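Bestville Evening Course: Automation on a Small Budget
Handout 6 -- Reading a Product Offer: the Cidesar Hand-Held Gripper
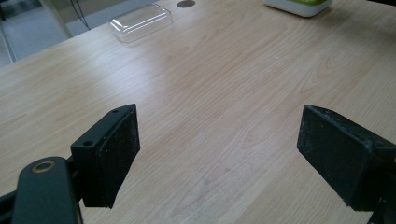
What is being sold

The Cidesar kit is a two-finger gripper on a handle. You hold it, you pick things up, and a camera on the tool records the job so that a robot arm can be taught from it later. Pornham, the reseller, calls this "effortless." Pornham has presumably never done 200 pickups before lunch.

The offer comes in two parts: the tool at 2,000 dollars, and a support plan at 174 a month. Read the second figure again before you get attached to the first.

Points to check

Pads. Both fingers carry a dark foam pad on the gripping face. Foam is kind to plastic lids and other light containers. It also collects lint and dust with real dedication. The brochure lists replacement pads at 25 dollars a pair and is silent on how often you will want them.

Fasteners. There are screw holes along the top of the left finger. Ask whether you may swap the finger yourself or whether that is a "service event" (Pornham's phrase, billed accordingly).

Pivots. Look for the copper-colored ring in the rounded arm. It is likely a bushing or pivot point. Get the spare part number in writing.

Field of view. With the jaws open you get a fair stretch of tabletop between the pads. Things farther back can run off the top of the picture, so plan your layout before you record.

Compared with Schmieder

The Schmieder tool costs more and includes the first year of support. Its manual is also longer, and parts of it are in English.

For Sunday

Write one page: buy, rent or wait. Show your support costs for two years. "It looked cool" will be marked as an incomplete answer -- I have read it before.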